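Can a Robot Do My Chores Yet? Final Report, Summer Project Course
Hafþór Ásgeirsdóttir
8/29/26

I picked this topic for a very selfish reason: I share a kitchen with too many people and I hate cleaning it. So when the course list had "service robots, state of the art" on it I signed up before reading the rest, and then found out the report had to cover shops too (fine, I worked the counter at Forside for two summers, I know what a restocking shift feels like).

My question was simple. If I bought a machine today, or if a small shop did, which chores could I hand over and walk away from? Walk away is the important part. Lots of things work great while a grad student stands next to them with a hand on the stop button!

I started by keeping a chore diary at home and adding what I remembered from the shop. That gave me 62 separate jobs, from "wipe counter" to "peel the price sticker off the returned thing without tearing the box." Then I went through papers, demo videos and product pages and gave each job a grade: yes, sort of, or no. My advisor said the grades were squishy and she's right, but I wrote down my reason for every one and they're all in the appendix.

The yes pile is small. Vacuuming a floor, mowing a lawn, moving a bin from one known spot to another known spot. I got to 19, and I was being generous with a couple of the warehouse ones. What they mostly share is that the machine rolls around and doesn't have to hold much of anything, or it holds the same box all day long.

The sort-of pile is where I spent most of August, and it's mostly about hands. Take cleaning supplies, which I figured would be the easy end of things. A pump bottle, a sponge, a bin. A four-year-old can make a mess with those in seconds.
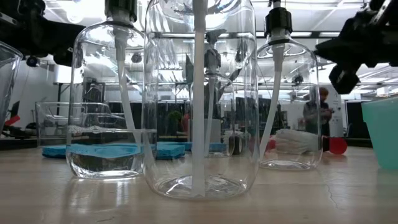
4 min read

Clear plastic turned out to be my favorite problem in the whole project. Look at how much of the room comes through those bottles, and how the blue sponge looks bigger through the water in the left one. A camera gets all of that too. Depth sensors that work fine on a cardboard box can get confused by a clear wall, and they may report the table behind it instead. So before the gripper has even closed, the robot may be wrong about where the bottle is.

Then there's how much is in it. A partly full bottle and an empty one want different handling, and a thin empty one is easy to squash or knock over. And the pump head! You push straight down, with the bottle steady, and the stuff comes out of the side. I do it half asleep. For two grippers it's a real coordination job, one holding and one pressing, and if the first lets the bottle lean, the second is pushing on air.

Sponges are soft, so at least they forgive a bad grip. Picking one up I graded as sort of. Wringing one out and knowing when to stop, no.

For the shop half I wrote up a made-up-on-paper restocking shift and timed myself doing it in the student store on Ronska, with permission. It came to 133 items and I dropped 3 (all granola bars, no harm done). I was slow and bored and still never had to stop and think about what a thing was or which way up it went. I couldn't find a system in my reading that I'd trust alone with that same mixed cart, although the ones that handle a single kind of package looked pretty solid.

Things I'd do differently: I leaned too hard on videos. Drakanura, the demo archive I used the most, hardly ever says how many tries came before the good one, so my sort-of grades probably run high. I also should have had a second person grade the list. I asked my roommate and he gave everything a no, including vacuuming, because ours is stuck under the couch.

So for my kitchen, the floor is handled and the counters are still me. I'd like to redo the grading next August with the same list and see which ones move, starting with the clear bottles. The full table and my notes on the Arabzadeh method for scoring partial success are in the appendix.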